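Vidside issue tracker
Cell: Odura kitchen bench, two arms
Title: Wrist picture drifts during slow moves, near arm only
Opened: Jul 21, 2026
Status: Open (again)
Priority: was Low, then Urgent, now Medium, which I take to be the average

Symptom

Wrist view on the near arm shifts sideways during slow travel across the middle of the table. The far arm behaves. The overhead view behaves. The near arm manages a perfect pass whenever anyone comes over to look at it, so I have started looking at it from the doorway.

First suspicion was the cable run. The near arm's cables go off towards the right side of the table, and in January we had a tie so tight that the elbow was more or less playing the double bass. I slackened everything by a finger's width and parked the arm over the chopping board with the lemon slices.

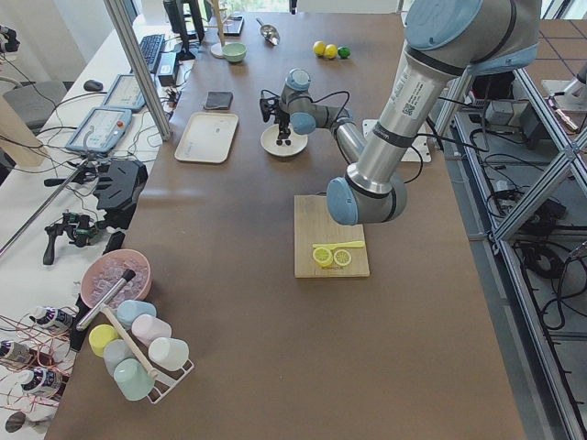

Both arms over the table, near arm above the board. Pendants on the side desk.

Result: no change. The cables now hang beautifully and the drift is exactly where it was.

Things tried since, in order:

1. Restarted the controller. The drift came back with it, refreshed.

2. Swapped pendants, on the advice of the Atallah helpdesk. I asked how a pendant could move a camera. They asked me to swap the pendants. I swapped the pendants. No change, and I now have to remember which one is which.

3. Dropped travel speed to 50 per cent. Drift is slower too, so I had longer to watch it.

4. Checked the four screws on the wrist bracket. All tight. One had thread lock on it in a colour we don't stock, so somebody has been here before me and left no note in the log. If it was you, please own up. There are no prizes but there will be no shouting either.

5. Ran the empty-middle test. Stop the arm between the mug rack and the chopping board, leave it, and look for anything that creeps. It's a dull stretch of brown with a few white specks on it, and the specks make decent markers provided nobody gets keen with a cloth. Left it for 24 minutes. Rack corner top left, board corner bottom right, both in frame.
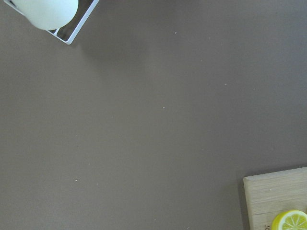

6. Same test, arm moving. Drift straight away. So the mount holds when the arm is still and gives when it isn't, and the screws are off the hook. I have apologised to the screws.

7. Went through the config. The near arm was still carrying the tool offset from the old Kerkico bracket, retired in January. Corrected it and saved. The save button greys out for a moment and then claims success, whether or not it has saved. Opened the file again to make sure. It had not saved. Saved it again, opened it again, correct.

8. Ran 800 short moves with the new offset. Most of the drift has gone. What remains only turns up on the leg from the plate back to the board, and only at full speed.

Overhead check

With the offset corrected I wanted a reference that didn't depend on either wrist, so I cleared the arms off the middle and took one from above.

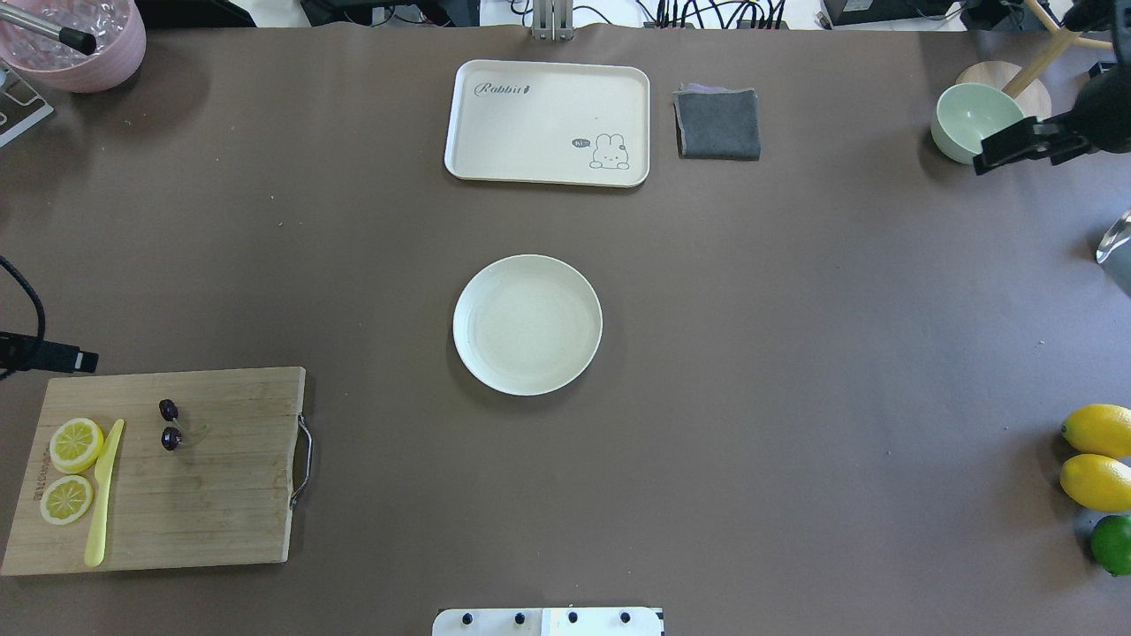
The offset fix stands, and I don't want it rolled back because somebody finds the old file tidier. What's left looks to me like timing between the arm position and the wrist picture. To chase it I need fixed marks that both views can share. The round plate is no good for this, having no corners, and the cloth moves if you breathe on it. The tray with the rabbit on it is much better: it has the word printed on it and the bunny at the lower right, so if it gets turned round you can tell at a glance. Please use the rabbit as the datum until I say otherwise. Yes, I know how that will look in the report.

Outstanding

Repeat step 8 with the picture delayed by 2 ticks, then without.
Get Atallah to confirm the timing setting is per arm. The manual says it is on one page and isn't on the next.
Label the pendants.
Do not wipe the middle of the table before the repeat run.

Ticket reopened after the auto-close closed it for lack of activity during step 5, when the whole point was that there should be none.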